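Open day at the Giresley robotics lab

2 Aug 2025

I have been looking forward to this one since the sign went up at the library, and it was worth the 47 minute bus ride! The Cevport group opened its lab in Giresley to the public this morning, and I got in with the first batch through the door. I'd expected a room full of machines behind glass. Mostly it was people at desks with very big monitors, and I ended up liking that a lot more than I thought I would.

We started with the short talk. Their main project is called Dririco, and the idea is to teach an arm to do ordinary kitchen jobs: moving a cup, opening a drawer, putting a thing back where it came from. Nearly all of the practice happens in simulation. They build a kitchen on the computer, drop the arm into it, let it try, then change the kitchen a little and let it try again. The version we saw has 2,033 kitchens in it. Different counters, different tiles, different cabinets, the mug over here, the mug over there. Somebody asked if anyone had sat down and drawn them all (I was about to ask the same thing) and the answer was no, a program mixes and matches them from a library of parts.

Then came the demo, which was the part I'd come for. We split into groups of 3 and each group got a workstation. You could pause the simulation whenever you liked, swing the view around, and poke at objects with the mouse. I knocked a bowl clean off a counter in my first minute. The man next to me did it on purpose, twice. When you hit reset everything jumps back to its starting place, and I could have done that all morning.

What surprised me most was how much thought goes into the boring stuff. How heavy is a mug? How much does it slide on stone compared with wood? If those numbers are off, the arm learns a habit that is no good to anybody when it gets to a real counter. They had a handout on this, two pages, and I read it on the bus home and understood maybe half of it.

My favorite kitchen was one with a stone counter and orange-tan tiles set in diamonds. I would take that backsplash home tomorrow. The arm looks enormous in there! On the big lab screen you forget the scale, and then you notice it next to a coffee machine and think, wow, where would I put that in my apartment.

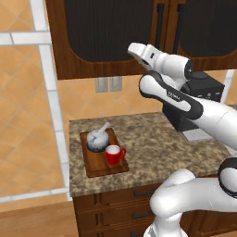 One of the simulated kitchens, with the arm in front of the coffee machine and a red mug over on the board.

After the demo there was coffee in the hallway and a table of older grippers you were allowed to pick up. One of them was far lighter than it looked. I also got talking to a retired machinist who had driven over from Sarmiento, and he had much better questions than I did, mainly to do with wear in the joints.

They're planning another open day in September, with a longer session at the workstations. Sign-up is at the front desk or by phone. Wear comfortable shoes, there's a fair bit of standing, and the bus stop is at the bottom of the hill.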